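생활 정리 기초 강의 노트
2021년 3월
제6강 침대 위에서 옷 개기

지난 시간에 서랍 정리를 하느라 다들 고생 많으셨습니다. 집에 가서 서랍 하나를 통째로 뒤집어 놓고 밤늦게까지 못 끝냈다는 분도 계셨는데, 그럴 때는 그냥 다시 넣어 두고 주무셔도 됩니다. 오늘은 서랍에 들어가기 바로 전 단계, 그러니까 마른 빨래를 펼치고 개는 이야기를 해 보려고 합니다. 시시해 보여도 할 말이 꽤 많은 주제예요.

1. 어디에서 갤 것인가

거실 바닥에서 개는 분, 식탁에서 개는 분, 소파에 앉아 무릎 위에서 개는 분이 다 계시지요. 저는 오랫동안 침대파였습니다. 침대는 넓고, 서서 허리를 조금만 굽히면 되고, 무엇보다 다 개기 전에는 누울 수가 없으니 미루기가 어렵습니다. 반면 매트리스가 푹신해서 손바닥으로 눌러도 접은 선이 또렷하게 서지 않는다는 단점이 있어요. 셔츠처럼 선이 중요한 옷은 단단한 탁자로 옮겨서 개시고, 부드러운 면 옷이나 아이 옷, 잠옷은 침대에서 개셔도 충분합니다.

시작하기 전에 이불을 한쪽 가장자리로 접어 밀어 두세요. 시트도 한 번 쓸어서 펴 줍니다. 무늬가 많은 시트 위에서는 작은 양말이나 손수건이 잘 안 보여서 꼭 하나씩 빠뜨리게 되는데, 저희 집도 그래서 짝 잃은 양말만 모으는 통이 따로 있습니다. 크림색처럼 무늬 없는 옷은 화려한 시트 위에서 오히려 윤곽이 잘 드러나서 연습하기에 좋습니다.

2. 부드러운 천을 잡고 펼치기

구겨진 천은 가운데를 잡으면 더 뭉칩니다. 먼저 가장자리를 찾고, 거기서 모서리까지 더듬어 가세요. 한쪽은 위쪽 모서리를, 다른 한쪽은 아래 가장자리를 잡아 살짝 당기면 주름이 한 방향으로 모이면서 옷의 모양이 보이기 시작합니다. 힘은 아주 조금만 쓰시면 됩니다. 니트는 이때 늘어나기 쉬우니 들지 말고 바닥에 놓은 채로 펴 주세요. 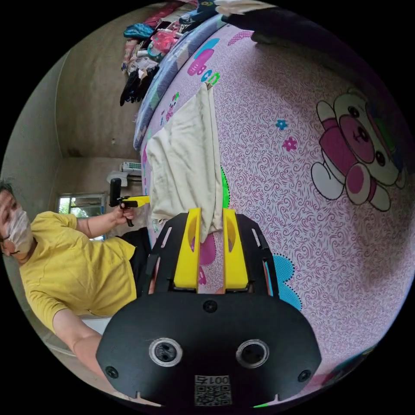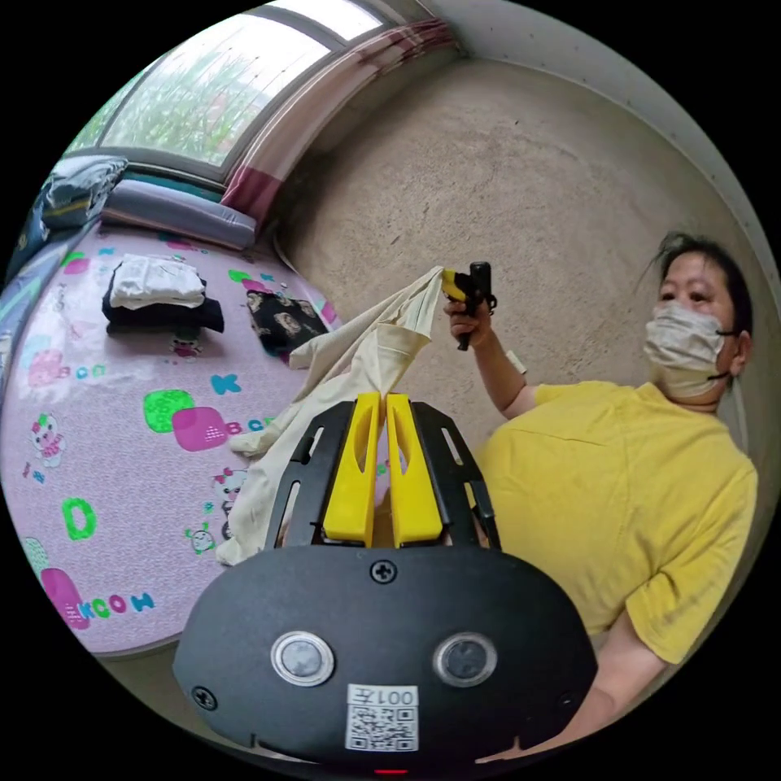 두 장 모두 크림색 천의 한 부분을 집은 모습

3. 접는 순서

가. 앞판이 아래로 가게 놓고 어깨선을 맞춥니다. 목둘레가 비뚤면 나중에 아무리 반듯하게 접어도 소용이 없으니 여기서 시간을 좀 쓰세요.

나. 양옆을 가운데로 접습니다. 소매는 몸판 안쪽으로 넣되, 두 번 꺾여 두툼해지지 않게 합니다.

다. 밑단을 잡고 위로 반을 접은 다음, 서랍 높이에 맞춰 한 번 더 접습니다. 세워서 넣을 분은 지난 시간에 잰 서랍 높이를 꼭 확인하세요.

라. 손바닥으로 지그시 눌러 공기를 뺍니다. 문지르면 겉감이 밀려요.

4. 자주 나오는 질문

펠트처럼 두꺼운 옷도 같은 방법으로 접느냐고 물으시는데, 두꺼운 옷은 접는 횟수를 하나 줄이는 편이 낫습니다. 수강생 푸세이니 아팅가 씨는 옷을 돌돌 마는 것이 더 빠르다고 하셨어요. 여행 가방에는 저도 그렇게 합니다. 다만 집 서랍에서는 말아 둔 옷이 하나 뺄 때마다 풀려서 저는 결국 접는 쪽으로 돌아왔습니다. 어느 쪽이든 식구들이 따라 할 수 있는 방법이 제일 오래갑니다.

5. 다음 시간까지

집에서 부드러운 상의 여섯 벌을 개어 보고, 어느 단계에서 손이 멈췄는지 두세 줄로 적어 오세요. 사진은 없어도 됩니다. 다음 강의는 이불과 시트 접기이고, 고무줄이 들어간 매트리스 커버를 가져오실 수 있는 분은 가져와 주세요. 과제 평가는 100점 만점이지만 점수에 너무 마음 쓰지 마시고요. 결석하시는 분은 조교 아킬레아스 차바라스 씨에게 미리 연락 바랍니다.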